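### 4.2 Headline register and reply rate

The second field test compared two versions of a direct-mail postcard for Godelo, a regional chain of home furnishing stores. Version A used a price headline. Version B used a headline in the speech of the trade the recipient worked in, drawn from the term list described in Section 3. Body copy, paper stock, reply coupon and offer were the same in both versions.
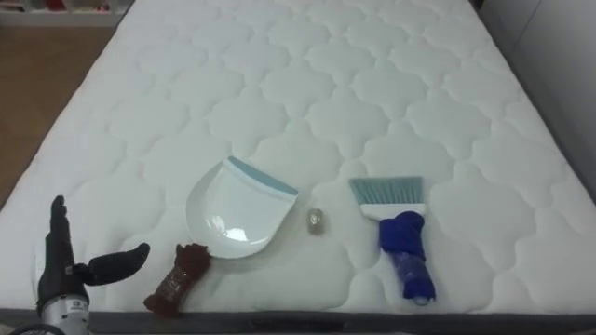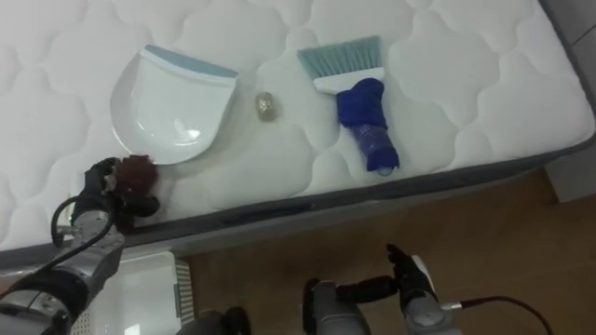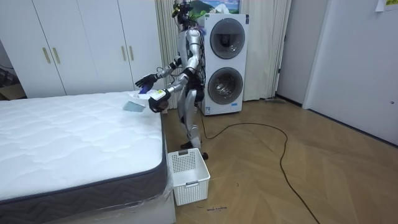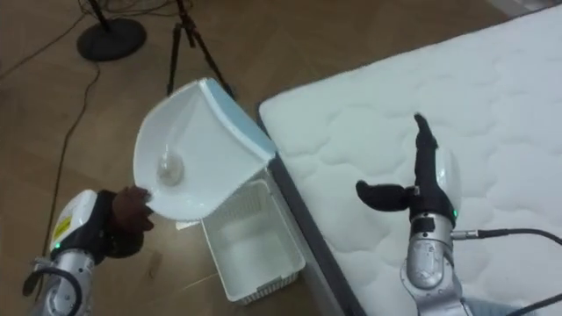

**Figure 3.** White mattress, four views.

Each version was mailed to 3,000 households in the Sirkby delivery area in November. Addresses were assigned to a version at random within postal route, so that each route received both cards on the same delivery. Households that had returned a Godelo coupon in the previous year were removed from the list before assignment.

Replies were counted by coupon code at the store register and by the code given over the phone. A household that used both channels was counted once, under the earlier date. Version A drew 187 replies (6.2%) and Version B drew 273 (9.1%). A two-proportion test gives z = 4.17, p < .001. The difference held when phone replies were left out, although the interval was wider.

Two limits apply. First, the trade of the recipient was inferred from the Jondalano list, which records occupation at the time of sign-up and is not updated after that. Some recipients of Version B will have read terms from a job they no longer held. This would be expected to weaken the effect of the headline, but we have no direct measure of it. Second, the headlines differed in length as well as in register. The Version B headlines were longer on average, and the type was set one size smaller to hold the same line count. The present design cannot separate length from wording.

Average purchase value did not differ between the two groups. The gain from Version B therefore lies in the number of replies, and the extra cost of setting a separate headline for each trade has to be charged against that number alone. The Kemppainen cost model, applied in Section 5, treats setup as a fixed charge per headline and postage as a charge per card. Under that model the smallest trade groups in the list may not repay their setup cost in a single mailing. Reply rates by trade are given in the appendix without tests, as several of the groups are too small to support one.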